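Chapter 10
Gathering Examples

A learning system can only copy what it has been shown. In two-arm work, one gripper often holds a part while the other stays open and waits its turn.

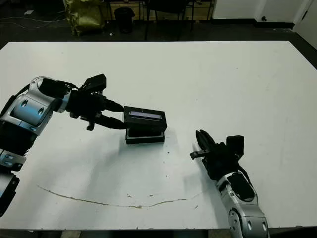 10.1 What Counts as an Example

An example is one full attempt at a task, stored from start to finish – the camera views, the joint positions and the commands sent to each arm. The Halmont set, used throughout this chapter, holds 2628 attempts at handling small boxes. Keir Imrie removed 163 of them before training. We begin with how those were chosen.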